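Courses > Robot Learning > Unit 6 > Handout: Learning in simulation

Evaluating a two-hand policy in simulation
Ingvar Kjærgaard, September 2021

In this unit we study a policy trained by imitation. The training set has 482 demonstrations, all made in the Kollance simulator by a person who moves both arms. The policy receives the camera picture and the joint angles, and it gives the next joint targets for both arms and all fingers. We test on the plate task, where fruit and vegetables are handled with the right hand and the left hand should stay out of the way. 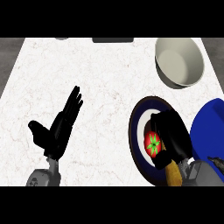
Rupert Imhof objected that a hand which stays still is also an output of the policy, and that its error should be counted in the loss like any other. He is right, and in the exercise you will compute the loss for each arm separately.

Please note how we score. A rollout ends after 800 steps. It is a success only if the object is released in the goal region - a firm grasp alone gives no point. In the first version we gave half a point for the grasp, and the results looked much better than they were.

The most difficult part is contact near a second object. When the tomato is close to the fingers, a small error in the wrist can push it away.
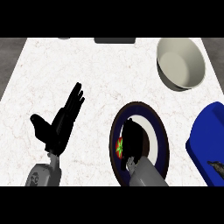

For this reason we randomize the start positions at every reset, and we keep 47 layouts which the policy has never met in training. Report the success rate on these layouts only. If you change the random seed, write it in your table.

Exercise 6.2: Train with 2000 updates, then repeat with the left arm removed from the loss. Compare both results and explain the difference in a few sentences.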